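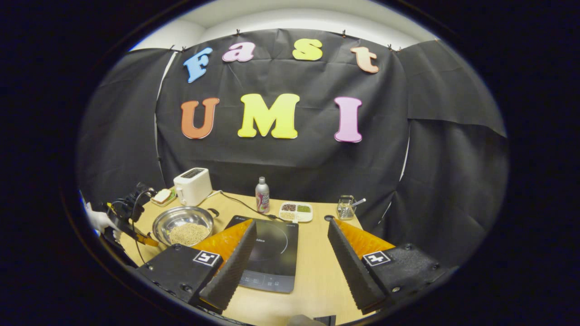
Chapter 6
When the Fingers Let Go

I'll start with a Saturday I'd much prefer to forget. We were getting a cooking demo ready at Odport, and I had been quite smug all morning because the arm had picked up a metal bowl full of grain, carried it across the table and set it down again without losing any. It did this over and over. So I did what everyone does at that stage and went to make tea.

When I got back there was grain on the table, grain on the floor and grain in my coat pocket (I still can't explain the pocket). The bowl was upside down. Styliani Tsolakis was standing there with her hand on the stop button, looking at me as if I'd thrown it myself.

Nothing was broken, and the hob was switched off, thank goodness. But she asked me a question that I couldn't answer, and this whole chapter grew out of it: "What did it think it was holding?"

We went back through the log that evening. The program had asked the fingers to close, and then it had waited for the gap between them to stop changing. The gap did stop changing! Only it stopped a little wider than on all the good runs, as one soft finger had caught the rim and folded over on itself. The program took "stopped" to mean "gripped" and off it went. I had written that line. I remember being rather pleased with it.

In Chapter 5 we looked at faults that announce themselves: a motor that stalls, a cable that comes loose, a camera that goes dark. You get an error and the machine stands still, and you grumble and fix it. The faults in this chapter are the quiet ones, where every number on the screen looks fine and the robot carries on with complete confidence. I find them far more worrying, especially near anything that heats up.

We'll work through three cases. The bowl comes first, in section 6.1, and I'll give you the real gap readings so you can find the bad run before I tell you which it is. Next comes a dropped tray at Histby, which Makis Kouris kindly let me write about even though he comes out of it slightly worse than I do. Last is the long one, a marker that was read wrongly after someone wiped it with the wrong cloth, and it took Adoración Ibarra 13 days to track down.

You'll need the grip model from Chapter 3, so have another look at it if it's gone hazy.

Before you start
Write down every way you can think of that a gripper could close fully, report no error and still not be holding the object safely. Don't look ahead. Keep the list, as we'll be adding to it in section 6.2.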